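Soltwood Block Table: Set-up Guide
Section 4: Setting out the board and shapes 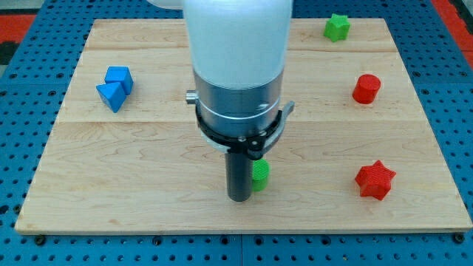 Fig. 4.1 — Board on the perforated table, with the green cylinder and the blue prism set out.

Read Section 3 (Assembling the table) before you begin. The table should be standing on all its feet, with the top level and the fixings tightened. You will need the board, the bag of shapes, a dry cloth and a tape measure.

4.1 Preparing the table top

1. Clear everything off the table. Check that no screws, washers or bits of packing have been left in the holes.

2. Wipe the metal top with a dry cloth. If it is greasy, use a damp cloth with a drop of washing-up liquid, then dry it well. Water will sit in the holes, so run the cloth along the underside as well.

3. Run your hand over the surface. If you feel a sharp edge on any hole, stop and contact your supplier before going further.

Note: The holes are for clamps and pegs. You do not need either for the basic layout, as the weight of the board will hold it in place in ordinary use.

4.2 Placing the board

1. Take the board out of its sleeve and leave it flat in the room overnight. Wood that has come out of a cold van needs time to settle.

2. Choose the better face. Both faces are sanded, but one is usually cleaner than the other. The grain and the faint seams between the planks are normal and are not faults.

3. Lift the board with two hands and lower it on to the table. Do not slide it across, as the edges of the holes can mark the underside.

4. Turn the board so that the seams run from left to right as you stand at the front.

5. Adjust the board until blue metal shows along all four edges. The margins do not have to match. A wider strip at the left and right gives you room to fit side clamps later.

6. Press down on each corner in turn. If the board rocks, lift it and look for grit underneath.

Caution: Do not let the board overhang the table. A knock on an overhanging edge can tip it and throw the shapes on to the floor.

4.3 Setting out the shapes

The shapes are printed and have fine ridges which you can feel with a fingernail. These are left by the printing and should not be sanded off. Start with the two shapes below and add others once you are happy with the layout.

1. Stand the green cylinder on its end near the middle of the board. It should stand upright by itself. If it leans, check the bottom face for a stray thread of plastic and trim it with a craft knife, cutting away from your fingers.

2. Lay the blue prism on the left side of the board, a little further back than halfway, with a triangular face towards you.

3. Leave clear board between the two shapes. A gap of 50 mm is enough for most people to pick up one without touching the other.

4. Stand at the front and look across the board. Move any shape that hides another one — the cylinder is the usual culprit when it is placed too far forward.

5. Mark the positions lightly in pencil if you want to repeat the same layout. Pencil comes off with a soft rubber. Do not use felt tip, which soaks into the grain.

Note: If you have the Laltico shape set, the prism may be slightly longer than the one shown. Lay it out in the same way.

4.4 Lighting

Light from above is best. The top of the cylinder should look brighter than its sides, and each face of the prism should be a slightly different shade. If the shapes look flat, move the lamp to one side and try again. Keep filament lamps at least 30 cm from the board.

4.5 Care and storage

Dust the board after use and wipe it with a barely damp cloth when it needs it. Oil it twice a year with a clear board oil, 20 ml for each face, and leave it to dry for a full day before putting it back on the metal.

Keep the shapes in their bag and out of direct sun. Printed plastic can soften and warp on a hot windowsill, and the thin edges of the prism will be the first to go.

Store the board flat. If it has to stand on edge, turn it end for end every few weeks.

4.6 Common problems

Board rocks on the table: Clean underneath. If it still rocks, check the table feet (Section 3.5).

Board moves when pushed: Fit the side clamps, tightening them by hand only.

Cylinder will not stand: Trim the bottom face as in 4.3, step 1.

Shapes scratch the board: Wipe the undersides. Light scratches can be rubbed down along the grain with fine paper and then oiled.

Replacement boards and single shapes can be ordered from Parveen Sikder at the Soltwood spares desk. Please give the part number stamped on the table leg.

Continue to Section 5: Fitting the side clamps.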